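Marble-patterned surface

A marble-patterned surface is a surface in a building or on a piece of furniture which shows the look of marble: a pale or dark ground, cloudy patches, and veins that run across it. The term is used both for real marble and for other materials that carry its pattern. It is mostly met on tabletops, counters, floors and walls.
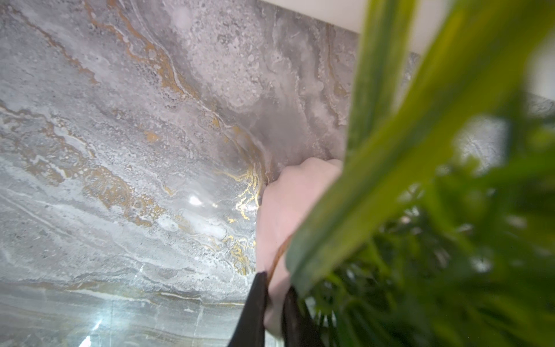 Terms

In everyday speech, the word "marble" is used for nearly any polished stone with veins. In geology it has a narrower meaning. Marble is a rock that is formed when limestone or dolomite is changed by heat and pressure deep in the ground. Many stones sold as marble in shops are limestones which take a good polish, but which were never changed in this way.

The expression "marble-patterned" is wider and makes no claim about the material. It is useful when the origin of a surface is not known, for example in the description of an old house or in a list of furniture for sale.

Ground and clouding

The ground is the main color, on which the other parts of the pattern lie. Grey and white grounds are among the most common. A grey ground is seldom even. It may pass from silvery white to a darker grey within a short distance, with soft borders between the patches. This effect is called clouding. Some patches can look dull and chalky even when the whole surface has the same polish, for the reason that very pale areas show less depth to the eye.

Small marks are also a part of the ground. They include speckles, fine white streaks and spots which look like pits. On a real stone some of these spots can be true holes, and they are often filled with resin before the polishing.

Veins

Veins are the lines and bands that cross the ground. In natural marble they come from other minerals, such as clay or iron oxides, which were present in the limestone or entered it later through cracks. Iron compounds give yellow, ochre and brown colors. Carbon and some other materials give grey and black.

Veins are commonly divided by their form. Band veins are broad and flow in long waves, often several of them side by side. Thread veins are thin and divide into branches like the roots of a plant. Both forms may be found on one surface, and in this case the thread veins usually attract the eye first, above all when they have a stronger color than the bands.

Gold veins are a special case. In natural stone the gold look is given by yellow or brown minerals, and it is mostly matte. In printed or painted patterns a metallic ink or powder may be used, so that the vein shines when the light falls on it from one side.

Materials

The pattern is found on the following materials:

Natural marble, cut in slabs and polished.
Engineered stone, made of crushed mineral and a binder, with color added in the mixture.
Porcelain and ceramic tile, with the pattern printed before firing.
Laminate and vinyl film, with a printed layer under a clear protective one.
Glass, printed or painted on the back side.
Painted wood or plaster, a technique known as marbling or faux marble.

It is not always easy to tell these materials from each other by sight. A repeated vein is a sign of printing, as no two parts of a natural slab are the same. The edge is also helpful: in natural stone a vein continues over the edge into the thickness of the slab, while a printed pattern normally ends or starts again there.

Finish and reflection

A polished finish reflects lamps and windows clearly. A small lamp gives a bright point, and a wider source of light gives a longer and weaker streak. Near such a reflection the colors look paler, and a grey ground may seem a little blue. For this reason it is advised to look at a sample from more than one side before a choice is made. A honed finish is smooth but has low gloss. It hides scratches better, but the colors of the veins are less strong.

Use in rooms

A surface with many veins is often placed next to plain areas, such as a cream or white wall, so that the pattern does not become tiring. Green plants are a usual companion of grey marble patterns, because their color is missing in the stone.

Care

Natural marble is sensitive to acids. Vinegar, lemon juice and wine leave dull marks, which cannot be removed by washing. A soft cloth and a neutral soap are enough for daily cleaning. Printed surfaces are mostly resistant to weak acids, but rough sponges can damage the clear layer, and metallic inks should not be cleaned with abrasive powder.

See also

Faux marble
Limestone
Scagliola
Terrazzo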